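Lunde Tabletop Containers
Data card, last edited February 26, 2022

Summary

Lunde is a set of short recordings of everyday containers being handled on a plain beige table. It covers drink cans, open plastic boxes, canisters and similar light items. The set holds 1,992 recordings of 131 objects. It replaces the older Ovari set, which had only cups and bowls.

Objects

Each object has an ID, a type (can, box, canister, lid, other), a main color and a weight in grams. Weights are for the object with nothing in it. The cans are listed by color of metal first and printing second, so a silver can with a red stripe is filed under silver. 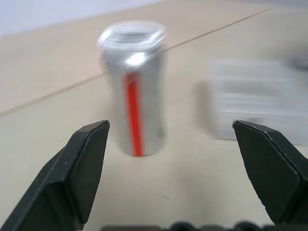

Are the cans full or empty?
All cans in the set were emptied and rinsed before they were weighed. A dented can was taken out and given a new ID if it came back in - dents change how it stands.

Clear plastic is its own group in the object list. These pieces are harder to label than the cans, and the outlines were drawn by hand at the rim and at the base. Where the base could not be told apart from the table, only the rim was drawn and the field base_outline is left blank.
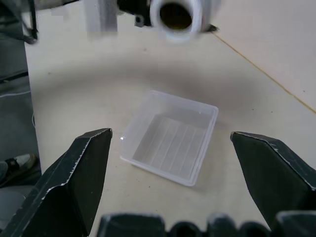 Blank fields should be read as missing, never as zero. In the first release 40 recordings had a zero there by mistake. These were fixed in July, and anyone with an older copy should download the labels again.

Layout

objects.csv - one row per object
recordings.csv - one row per recording, with object IDs and start and end times
labels/ - outlines, one file per recording
splits/ - train and test lists

A recording may list more than one object ID. The first ID is the object being handled and the others are whatever else was on the table.

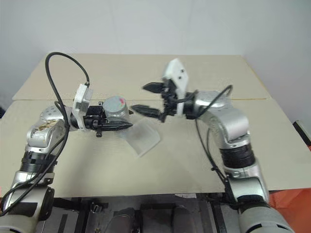
The order of the remaining IDs has no meaning. Objects in the test list do not show up in the train list, even as extras.

Known problems

- Weights under 50 grams were taken on a kitchen scale and are rounded to the nearest gram.
- Lids and their boxes have separate IDs with no field to link them.
- Color names follow the Juvari list, which has no word for clear. We use "none".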